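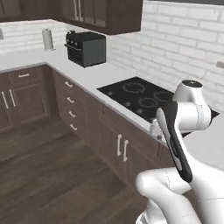 Kitchen rendering: Ristow Visual

The price of a wedding tent should be one number

When my sister got engaged, she gave me the job of finding the tent. I was happy to do it. I had organized a few large family parties in my own country, where you call a man, the man comes with a truck, and in the evening you pay him. I thought it would take me one afternoon. It took most of June, and at the end I had a folder of papers and a strong opinion, which I would like to share.

My opinion is simple. A company that rents tents for weddings should publish the full price of a standed, usable tent, with everything that a normal person understands by the word "tent." Most of them do not do this, and I think it hurts the couples and also the better companies.

Let me explain what I mean by usable. The first offer I received, from a company in Urkthorpe, said 3320 dollars. This was for a pole tent for our number of guests, and I was pleased, as it was under our limit. Then I read the second page. The floor was separate. The side walls were separate, and they were priced by the section, so I had to find out how many sections a tent of that size has. Lighting was separate. The delivery was included only up to 20 miles, and the field is farther than this. There was also a charge for taking the tent down on a Sunday, although nobody can take down a wedding tent on the Saturday night while people are dancing in it.

I do not say that these things should be free. A floor is heavy, and people must carry it and lay it on ground which is never as flat as the owner of the ground believes. A Sunday crew should be paid for Sunday. My complaint is with the first page. If I buy a car, I may choose better seats, but I do not discover on the second page that the doors are an option. In our climate, side walls are doors.

The usual answer, and I heard it on the phone more than once, is that every wedding is different. This is true. Some couples want a clear roof, some want a dance floor only and grass for the rest, some have a hill. But a restaurant also has different customers every night, and it still manages to print a menu. It would be possible to show one complete example on the website: this tent, for 60 guests, with floor, walls, simple lights and a normal delivery, costs this amount. Then a couple could say, we have a few more guests and we do not need the floor, and they would already be near the truth before they speak to anyone. I believe many couples are afraid of the phone call. They think that after it somebody will be selling to them for weeks, and sometimes they are correct.

Another answer is that if a company shows its full price, and its competitors show only the low one, the honest company will look expensive. I take this more seriously. I almost made this mistake myself. One of my offers came from Gebremichael Tent and Table, and I put it at the bottom of the pile because the number at the top was the highest of all. Only later, when I had added the missing parts to the other offers with a calculator, I saw that it was in the middle. Everything was already in it, even the sandbags. If I had been more tired that evening, I would have thrown it away, and a company which did the right thing would have lost a customer for it.

So I understand why an owner hesitates. But I think the low first number costs something too, and it does not appear in the accounts. By the time a couple signs, they have been surprised three or four times, and they are suspicious. They ask about each small item. They want it in writing that the stakes are included. They call on a Thursday evening to ask whether the fuel for the heater will be on the final bill. All this takes hours from a small office in its busiest season. My sister, who is a calm person, became someone who read contracts aloud at dinner.

There is also the question of size, where I think companies could be more careful with words. "Seats 68" was written beside one tent we looked at. I asked if this was with round tables or long ones. It was with rows of chairs and no tables, as for a ceremony. With dinner tables, a place for the band and somewhere to put the food, the number became much smaller. I do not accuse anybody of lying. In that trade perhaps everybody knows what "seats" means. But the customer usually rents such a tent once in a lifetime, and a word which only the seller understands is not yet information.

I should be fair and say that customers also make trouble. We changed our guest list twice. We did not measure the gate until we were asked, and then we measured it wrong. The person at Gebremichael who came to see the field was patient about all of this, and he told us frankly that the corner we loved would be a swamp after one day of rain. He moved the tent uphill on his drawing and did not change the price. I would recommend a site visit to everyone, even if there is a fee, provided that the fee is mentioned before the visit.

Some people would like a law about this. I am not sure a law is needed for party tents. The Cusberg fairground, where we went to see a few tents already standing, gives its exhibitors a sheet on which they must fill in the basics, such as power, parking and opening hours. I would add one line to this sheet, for the total price of the tent you are standing in, as it stands. Any company that did not want to fill it in could leave it blank, and visitors could think about that on the way to the next one.

Until then, my advice to couples is to write your own list before you ask for any offer. Put floor, walls, lights, delivery, setting up, taking down, tax and damage deposit on it, and send the same list to every company. Ask them to return it with one number at the bottom. Two of the companies I wrote to never answered this request. I did not write to them again.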